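Visit report: Mirnau manipulation lab, software track
Jan 29, 2019

Chenxi Kang asked for written notes from anyone who took the software half of the tour, so these cover the control stack, the grasp planner and the logging tools. The mechanical workshop and the gripper design talk are in a separate report.

The lab occupies one floor of the old Hodness building. We were let in at the side door, signed for badges, and went straight to the bin-picking cell. The group was 12 people, mostly integrators, with two of us from the tooling side. Slides were kept short and most of the session was spent at the operator desk looking at terminal output.

The cell runs on three processes. The first talks to the arm controller over a dedicated network port and does nothing else. The second, which they call Gunard, holds the world model and the planner. The third records. Gunard and the recorder share a message bus, and the arm process is kept off that bus on purpose. Commands to it go through a small fixed-size buffer, and if the buffer is not refreshed in time the arm process ramps down to a stop on its own. This was shown by killing Gunard from the shell. The arm decelerated, the stop reason appeared in the log, and a restart needed an explicit acknowledgment from the operator.

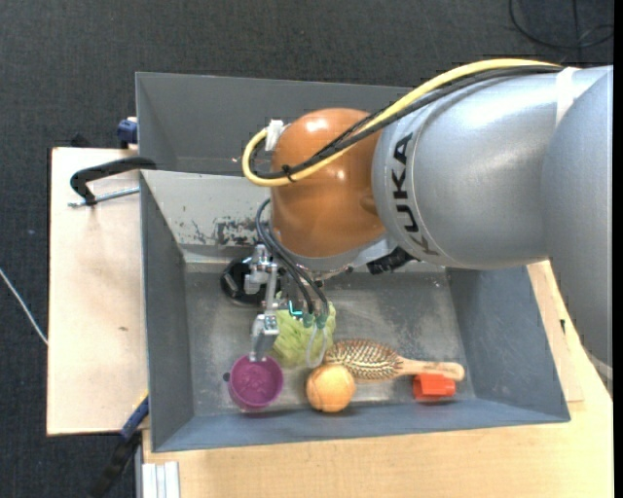 Grasp selection in Gunard is done without object models. The planner takes a depth image and a color image, samples candidate poses over the bin, and scores each one with a small network trained on logged attempts. The default is 88 candidates per cycle. Poses that would bring the fingers into the walls are thrown out before scoring, and this is where most of the tuning has gone. Rounded objects close to the front wall, like the orange ball, lose a large share of their candidates at this step. The hairbrush has the opposite problem: the handle gives plenty of valid poses, but with the red-orange piece lying under it the planner has to decide whether the two are one object or two. The current version does not segment at all. It scores the pose, lifts, and checks the result with a second depth image. A double pick is logged as a double pick and returned to the bin.

Wall collision checks use a simple box with a configurable margin. I asked whether the slope of the walls was modeled. It is, as four planes fitted during calibration, and the fit is redone after the bin is reclamped. The calibration script prints the residual per plane and refuses to write the file if any of them is over the limit. The limit is in a config file under version control, and changes to it need a second reviewer.

Hose and cable routing is handled as a joint constraint. The wrist axis is limited in software to less than its mechanical range so that the lines around it are not pulled tight. Inverse kinematics solutions outside the reduced range are dropped silently. I would prefer a counter for these. Without one, a bin with no reachable grasp and a bin with no good grasp look the same in the log, and we have lost time to that in our own cell.

The recorder was the most useful part for me. Every attempt is written as one directory with the images, the full candidate list with scores, the commanded and measured joint positions, and the outcome label. The set used for the current network holds 1,515 attempts. Labels come from the second depth image and are corrected by hand in a viewer named Tokgöz. The viewer steps through candidates with the arrow keys and draws the gripper outline over the color image. It loads slowly over the network but is otherwise good. We found one mislabeled attempt during the demo and it took a few seconds to fix.

Replay works from the same directories. Gunard can be pointed at a folder and run with the arm process stubbed out, and the nightly job does this for 17 fixed bins. Any change in the top-ranked candidate is reported as a difference, to be accepted or rejected by whoever made the commit. The random seed is stored with each attempt. Timing is not reproduced, so problems with stale frames will not show up in replay.

Open points I left with them: a rejection counter per constraint, a timestamp check between the depth and color images, and documentation for the buffer timeout. The first two are already on their list. A release with the new planner interface is planned for May, and Chenxi Kang has the address to write to for access to the replay data.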